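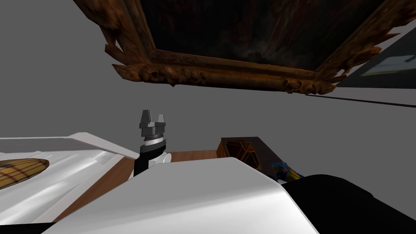

Simulator view from the arm's own camera: the gripper pointed up at the gray wall, with the framed paintings above it.

Call for Participants: Trutach Student Robotics Project

The Trutach project is looking for students to join its simulation group for the coming term. The group teaches a robot arm to handle household objects in rendered rooms before any of the code is tried on hardware. The term starts in September and runs until the middle of December.

There are 4 open places. Two are for people who want to drive the arm and record runs, one is for someone to build and fix rooms, and one is for someone to write the scoring scripts. You can apply for more than one.

What the work is

Drivers sit at a workstation with a hand controller and move the simulated arm through short tasks: pick up a box, move it to the other end of a table, open a drawer, put a lid back. Each run is saved and labeled. Last term the group recorded almost 3,000 runs, and 900 of them had to be thrown out. Most of those were lost to bad labels and to arms that clipped through the furniture. We want fewer of both, so new drivers spend their first two weeks on labeling and on the collision settings.

The room builder works on the rooms themselves. Our rooms are deliberately cluttered. They have pictures on the walls, patterned boxes, woven pieces and small bright items near the back of a surface, where the arm's own body can block the camera's view of them. You will place objects, set their weight and friction, and check that the lighting doesn't wash out the white parts of the arm. Our current room set is called Zusatetti and the files are in fair shape. The older set, Rastogi, needs a lot of cleanup - expect to spend your first month there.

The scoring person writes Python that reads a saved run and decides whether the task was completed. The present scripts pass a run if the object ends up in the right area, even when it was dropped on the way. That has to change before the Wastness student competition in November, where each team's arm is scored on 35 tasks it has not seen before.

Who can apply

Any enrolled student, in any year and any major. Drivers need no programming experience. The room builder should have used some kind of 3D software, and game modding counts. For scoring you should be comfortable with Python and with reading other people's code.

Time and credit

Plan on six hours a week. Group meetings are at 4:30 p.m. in the second-floor lab, and you need to be at most of them. The rest of the hours are up to you, though workstations must be booked ahead. Participants can take the project for two units of credit or join without credit. The positions are not paid. Travel to the competition is covered for those who go.

How to apply

Send a short note with your name, your major, the place you want and anything you have made that is relevant. A page is plenty. Room builder applicants should attach two or three screenshots. Scoring applicants should attach a script they wrote, whatever it does.

Notes go to Rekha Kandpal, project lead, through the Trutach page on the department site or on paper at the lab office. Applications are open through the end of August. Driver applicants will be asked to come in for a 20-minute trial on the hand controller.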